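Gripper swap day, notes before I forget

Quick one, I have a train at 6 and my laptop is on 20-something percent.

Swapped both fingers on the Skemwood cell this morning. Old ones had 3,772 cycles on them according to the log, which is more than I thought they'd get. The left one had a crack running across two of the ribs near the base. Couldn't see it until I flexed it by hand. Sunita Calloway had been telling me for a week that the grasps looked lopsided and I kept blaming the calibration. Sorry Sunita.

Anyway. What I did, in order, mostly so I can find it again in April when it's time to do the next pair.

Power and air

Stop button in, air line off, wait for the hiss to finish. I skipped the wait once last year and got my thumb pinched. Not again.

Getting the old fingers off

Two screws each side, from underneath. The Finholm bracket has that awful recessed head where a normal hex key only goes in at an angle, so get the long one out of the drawer FIRST. I always forget and end up walking back across the room with one finger dangling.

Wipe the mounting face. Mine had a ring of old threadlocker on it and the new finger sat proud by a hair until I scraped it clean. Plastic scraper, the bracket is soft.

New ones on

Printed these over the weekend, same lattice file, same blue. Left and right are mirrored and they do NOT swap, the dimpled side goes out. Screws in loose, close the gripper gently by hand so the tips find each other, then snug them up. Then open and close it a few times and snug again. I put a paint pen mark on each screw head so I can tell if they creep.

Wrist camera

Opened the camera view with the gripper wide. What I want is a finger coming up from each bottom corner and clear table between them. The blue tape and the red tape at the back should both be showing, they're what I line up against when I re-zero. If one tape has dropped out of view the bracket is twisted, go back and loosen it. I left the yellow can lying on its side, by the right finger, and the gray bin standing back against the wall.

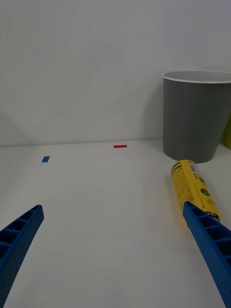 Re-zero

Run the homing routine from the Pruitt panel, then jog out to the blue tape, then the red. Write down the offsets. Mine came out different from the old pair on the open width, which makes sense, new plastic is stiffer. Type the new number in by hand, dont let it auto-fill from the last profile. It will happily load the old one and then close too hard on everything.

Test picks

Slow speed, can only. Bin stays put til the can is boring. I did 159 slow picks over lunch and it dropped a couple early on, both when the can was lying at a steep angle. Dropped the closing speed a notch and it settled down. Will look at the log properly tomorow.

Stuff still to do

Print a spare pair, I used the last one. Check the screws again at 900 cycles, look at the paint marks. Ask Adach if they still sell the longer hex key with the ball end, mine is rounding off. And relabel the drawer, it says "misc" and there are three drawers that say misc.

Sunita has the cell tomorrow morning, offsets are on the sticky note on the panel. Ok, train.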